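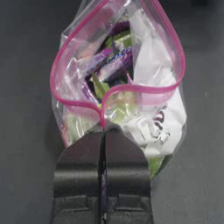 Odau estrena las bolsitas surtidas de Asside para fiestas y meriendas

Hola a todos, soy Hạnh Quan y llevo la parte de surtidos en Odau, una tienda pequeña de dulces a granel. Os escribo con una noticia que me hace muchísima ilusión: desde marzo vendemos nuestras propias bolsitas de caramelos envueltos, preparadas en la mesa del obrador y listas para llevar.

La idea salió de los cumpleaños (¡cómo no!). Las familias nos pedían siempre lo mismo, algo ya repartido, que se pudiera cerrar otra vez y que dejara ver lo que hay dentro. Así que elegimos una bolsa transparente con cierre zip de color rosa y nos pusimos a probar mezclas. Probamos 18, que se dice pronto, y nos quedamos con dos: Phí, con mucho morado y verde, y Radau, más suave, para quien prefiere la fruta — mi favorita, lo confieso. 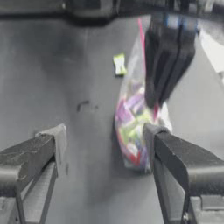
Bolsa con cierre zip y envoltorios de varios colores, con uno verde lima y blanco aparte.

Mi compañero Định Lâm se encarga del llenado y es muy maniático con eso: quiere que quede sitio arriba para que el cierre no sufra. En las pruebas preparamos alrededor de 601 bolsas, y de ahí salió también el formato para colegios, una caja con 42 unidades que se encarga por adelantado.

Las bolsitas ya están en el mostrador de Odau y también se pueden reservar por teléfono. Si trabajáis en un medio local y queréis probarlas, pasad por la tienda a partir de las cinco de la tarde y preguntad por mí — os preparo una de cada mezcla.

Contacto de prensa: Hạnh Quan, Odau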